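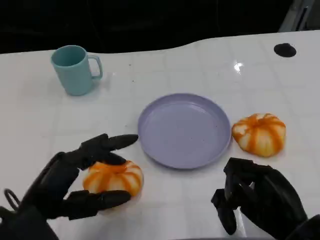 Table clearing, left hand on the first gourd, right hand idle.

2 September 2022
Posted by Getachew Alemneh

Search this notebook Go

Chores bench, continued. Task is the same as in July: gourds onto the plate, then mug next to the plate, then stop. Kazue wanted a soft fruit instead but the ribs on the gourds are a fair test for the fingertips, so I kept them.

Grip is thumb under, fingers over the top. It holds better than the side pinch we used before. Still slow. One full run took 11 minutes with Jabari on the stop button, and I could do it in a few seconds with one hand. The right arm mostly waits its turn. Tomoyo thinks we should let both arms move at once — I'd like to see 50 clean runs first.

Mug not attempted today. The handle points in toward the middle of the table, which suits the right hand, but the reach is long. Try moving the mug closer before touching the planner.

Glare off the tabletop is still there. Ask Gunārs about a matte sheet, or turn the overhead light down.

Can it clear a table at home yet? No. With known objects and someone standing by, parts of it. Trokemby want an answer on dishes and I would not promise them anything wet.

To do: wipe the table, recheck left thumb calibration, back up logs to Hostent.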